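3.2 The room and the sorting bench

I'll be upfront that we picked the room for its floor. Our first site, the old Trulow workshop, had bare concrete, and after a couple of hours on your feet you stopped caring where anything went. The Jundenow room has grey carpet tiles, streaky ones with the stripes running in different directions from tile to tile, and they're much kinder on the knees. The bright yellow furniture came with the place. I wasn't sold on the colour at first, but you never lose track of where the bench stops and the floor starts, even out of the corner of your eye.

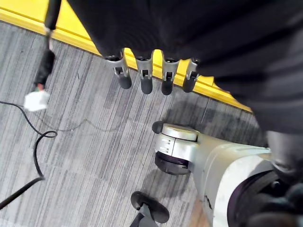 Figure 1a. Carpet tiles and yellow edging.

The bench layout is pretty simple. Shoe-shaped trays go on the top, spread well apart so you can tell at a glance which one you're working on, and the small stuff lives on the shelf underneath. We tried keeping everything on one level and it was a mess (people kept nudging the trays out of line while reaching for something else). I'd also budget for glare. Glossy yellow throws back a lot of light, and 17 of our 903 sorting records had to be redone when the tray outlines couldn't be made out.
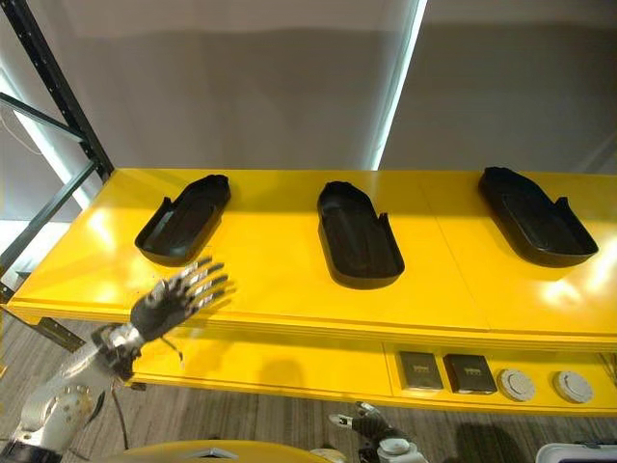

Figure 1b. Three black trays on the tabletop, with dark boxes and round white discs on the shelf below.

We didn't fix the angle of the trays. Everybody favours their own, and straightening them up between turns just slowed things down, so we let them sit however they were left and noted it in the log.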